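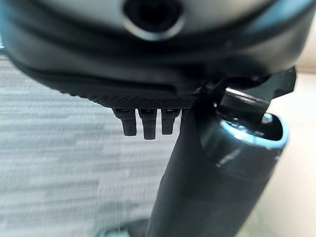
Why do race cars stop in the middle of a race? I used to wonder that every time I watched! The answer is tires. Racing tires grip the track because their rubber is soft, and soft rubber wears away fast. Grip is everything. Look at the crisscross strip in the picture, under the big gray curve – lots of tiny diamonds. A bumpy pattern like that helps fingers hold on. A dry-weather racing tire goes the other way and is totally smooth, so more rubber touches the road.

What happens in the pits?

At the Somero track, a race lasts 59 laps, and my favorite team, Lindqvist, usually stops 2 times. The car pulls in, up it goes, and 4 wheels come off. Then 4 fresh ones go on – whoosh, and it's gone again!
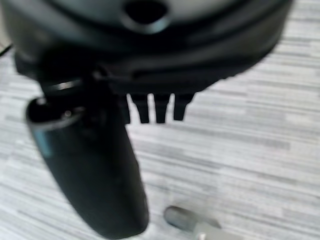
What if it rains?

Then smooth tires are terrible! The car slides around like a sock on a kitchen floor. So the team picks tires with deep grooves, and the grooves push the water out of the way. I love rainy races best.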